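Home | Programs | Student Work | Library | Contact
September
Submitted by the Seok Project Group, Applied Automation

Evaluation of the Kukitz Simulation Package for Two-Arm Robot Instruction

1. Purpose of the report

The department asked our group to review the Kukitz simulation package and to recommend whether it should be licensed for the second-year automation course. The package is sold by Brarkutix and consists of a physics engine, a set of ready-made rooms, and a two-arm robot model that students control from the robot's own point of view. The course currently relies on one physical training cell, which allows a single pair of students to work at a time.

2. Cost and license terms

The classroom license is priced at 3,325 dollars per year and covers 22 seats. An additional seat costs 170 dollars. The license includes updates and written support, with replies promised within two working days. Our two support requests were both answered inside that period. Training for instructors is offered separately and was not part of this review.

3. Method

The group installed the package on the workstations in the Drurow laboratory and completed 940 practice runs over the term. Every run used the supplied robot model and one of the supplied rooms. The operator began at a fixed starting point, moved the robot to a marked area, and attempted to pick up a small block and set it down again. A run was recorded as complete when the block came to rest in the target area without being dropped. Runs interrupted by a software fault were recorded separately and repeated.

Operators rotated every Wednesday so that results would not depend on the skill of one person. Before the recorded runs began, each member worked through the tutorial supplied with the package. The tutorial is clear on arm control but says little about steering the base, and most members needed extra practice in that area.

4. Observations

Installation was straightforward on all but the oldest workstation, where the graphics driver had to be replaced. The controls responded without noticeable delay once shadows were set to the medium level. At the high level, the older machines slowed enough to make fine gripper movements difficult.

Contact between the fingers and the block was modeled well. A poor grip caused the block to turn or slip in a manner the group considered believable. Contact between the arms and the walls was less satisfactory. On several occasions an arm passed a short distance into a surface before the engine pushed it back, and the operator received no warning.

The supplied rooms differ greatly in difficulty. The open rooms are suitable for a first lesson. The narrow ones require the operator to plan the position of both arms before moving forward, and judging depth from the robot's viewpoint takes practice. The grid on the orange floor was helpful to operators for this reason. 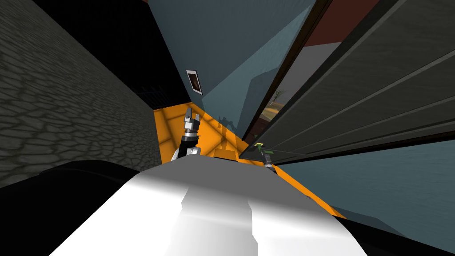

Can students begin using the package without prior programming experience?
All of the basic exercises can be completed with the standard controls, and programming is needed only for the automated tasks in the final unit.

5. Recommendation

The group recommends that the department license the Kukitz package for one academic year. The physical training cell should be kept for assessment, as the wall contact problem described in Section 4 could teach careless habits if students worked only in simulation. We further recommend that the shadow setting be fixed at medium on all laboratory machines and that a short guide to steering the base be written before the course begins.

The run log and the support correspondence are held in the Drurow laboratory and may be consulted on request.

This site uses cookies to remember your preferences. By continuing to browse, you accept our cookie policy.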